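How I Lay Out a Floor Color Trail With Plain Construction Paper

I've been setting these up for going on six years now, first in my own hallway when the kids were small, then at the library's Saturday craft hour, and last August in a big echoey community hall for my niece's birthday. People keep asking me for the instructions, and I keep typing them into text messages at stoplights (parked! I mean parked), so I'm finally putting the whole thing on one page.

A color trail is a bunch of colored sheets on the floor that people move between when you call something out. "Yellow!" and off they go. You can make it a memory game, a sorting game, a slow-motion game for a rainy afternoon, whatever you like. The paper is cheap and the setup takes me 35 minutes, and most of that is fussing.

What you'll need

Colored paper, letter size or bigger. I buy the 300-sheet variety pack and it lasts forever, but a few sheets of each color is plenty if you're doing this once.
Painter's tape, the low-stick kind.
A dry mop.
A cardboard box. Any box.
Scissors for making tape loops, or your teeth, which is what I use.

Step 1: Clean the floor first

I know, I know. But tape won't hold on dust, and a shiny floor hides dust incredibly well until you're down on your knees with your cheek next to it. Dry mop the whole area, then go over the spots where the sheets will sit with a barely damp cloth and let them dry all the way. I skipped this exactly once and spent the party chasing a pink sheet across the room every time somebody opened the door.

Step 2: Pick colors that don't fight each other

Three colors is a great start for little ones. Orange, yellow and blue are my favorites on a gray or beige floor. Red and orange together is asking for arguments. Same with navy and purple, which look completely different in the pack and like twins under ceiling lights. Pale yellow can wash out from across a room, so if you've got a brighter yellow, use that one. My friend Rosalind Esposito swears by neon cardstock and I've tried it, and it's gorgeous, but I can't look at it for an entire afternoon.

Put your sheets down on the real floor before you commit. Stand at the spot where players will start, and then crouch to kid height and look again. You'd be amazed how much a sheet flattens out and shrinks when you're looking at it from down low.

Step 3: Space them out

Don't make a neat row! A row is boring, and everybody bumps shoulders. I like one sheet close in, and the others farther back and off to the sides, so each call means a different direction and a different distance. For preschoolers I keep it to one big grown-up step between sheets. For older kids I go 58 inches or so, measured once with a tape and then eyeballed for the rest.

The box goes off to one side, past the last sheets. It's home base. It can hold beanbags or the call-out cards, or nothing at all, and it also gives people something to steer by. Set it down where you want it and leave it there, because once you've explained where home is, moving it causes a riot.
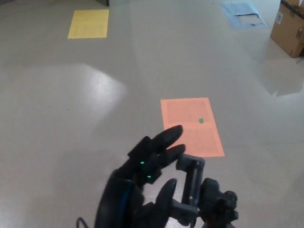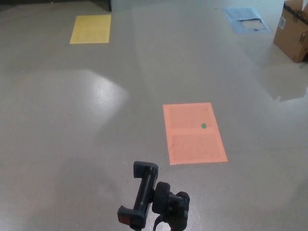

Orange paper on the gray floor.

Step 4: Tape (or don't)

If people will be walking near the sheets but not on them, you can get away with no tape at all on a calm floor. If anybody is going to step on the paper, tape it, please. Loose paper on a smooth floor is as slippery as a banana peel in a cartoon, and I've got the bruise story to go with it.

Make four little loops of painter's tape, sticky side out, and put one under each corner. Press from the middle of the sheet toward the edges so you don't trap a bubble. For socks and running feet I go around the outside as well, with a full border of tape on top, half on the paper and half on the floor. It isn't as pretty. It stays put, though.

A sheet that's been folded in half will want to lift along the crease. Bend it back the other way, flatten it under a heavy book overnight, and it'll behave a lot better. A faint fold line left over is no problem for the game.

Step 5: Test it yourself

Walk the whole trail at normal speed, then faster. If your foot catches on an edge, so will everyone else's. Check that the box isn't in the way of the door (ask me how I know) and that nobody has to reach across somebody else to get to their color.

Then call out a few rounds to an empty room like a lunatic. It really does help you find your rhythm.

Step 6: Play

Start slow. Just colors, one at a time. Once they've got it, try these:

Two colors in order, "blue, then orange," and they have to remember it.
Touch it with a hand, an elbow, a single fingertip. The fingertip round is the one that gets the giggles.
Opposites, where you call one color and they can go to any color except that one. Grown-ups are terrible at this.
Quiet round, where you hold up a scrap of the color and don't say a word.

Hugo Huet, who runs the craft hour with me, adds a round where everybody walks backward. I don't love it on a hard floor but he does it very slowly and the kids adore him.

Reusing your paper

Paper that lives on the floor gets scuffed. You'll see little dark specks and streaks after a while, and the color can rub thin in places. I keep using a sheet until it's hard to tell what color it is from the start line, or until a corner tears off. Flip it over for a second life if the back is still nice. The really worn ones go in my scrap folder for collage day.

Peel the tape slowly and low to the floor, and pull it away from the paper toward the outside. Yanking straight up will take a strip of color with it, and then you've got a pale patch right where you don't want one.

Store the sheets flat. I slide mine into an old portfolio with the leftover tape and a note listing which colors I'm running low on. Right now the note says blue, blue, and more blue.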